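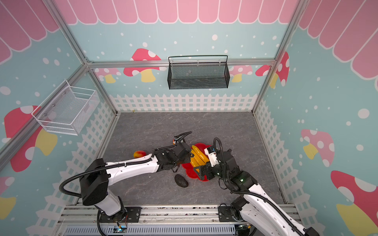
Figure 3. The two-arm cell during the fruit placement task.

4.2 Loss of grip signal during close working

The most frequent serious fault in the trials was a dropped grip signal, in which the controller stopped receiving finger position from one gripper while the arm went on moving. It was recorded in 40 of the 368 runs. In 333 runs no fault of any kind was logged, and the other faults are dealt with in Section 4.3. The dropped signal was tied closely to where the arms were. When both grippers work over the same small area, as they do beside the bananas in Figure 3, each wrist has to turn inwards and the cable at the gripper is bent more tightly than in any other part of the task. Runs in which the arms kept to their own halves of the floor gave no dropped signals.

The fault was hard to spot at first. The Godstead controller holds the last value it was sent, so a gripper that had lost its signal still reported a steady and believable finger position. The planner took this as a firm hold and began the lift. In most cases the fruit stayed on the floor and the run was marked as a missed grasp. We had put these runs down to poor grasp choice until the raw logs were read again in July.

In 2 runs the result was worse. The fingers were partly closed when the signal was lost, the controller took them to be open, and the arm was sent down for a second attempt. The fingertips pressed into the fruit and then the floor until the force limit in the Ikdale arm driver stopped the movement. Neither arm was damaged. One set of finger pads had to be replaced and the wrist was calibrated again before work went on.

We took one of the affected cables off and flexed it by hand on the bench with a meter across the signal pair. The circuit opened at a tight bend and closed again when the cable was let go. The break was inside the connector shell, where the strain relief had worked loose. The second cable showed the same fault at a slightly tighter bend.

Three changes were made. The cables were replaced with longer ones and clamped further back from the connector. The controller now attaches a time stamp to each finger reading, and the planner halts both arms if a reading is out of date. The Iltska planner was also given a higher cost for poses in which both wrists are turned fully inwards, following the method of Kaczmarczyk. This last change makes some grasps slower, and a few fruit positions near the centre can no longer be reached by both arms at once.

The runs with dropped signals are kept in the totals in Table 2 and counted as failures.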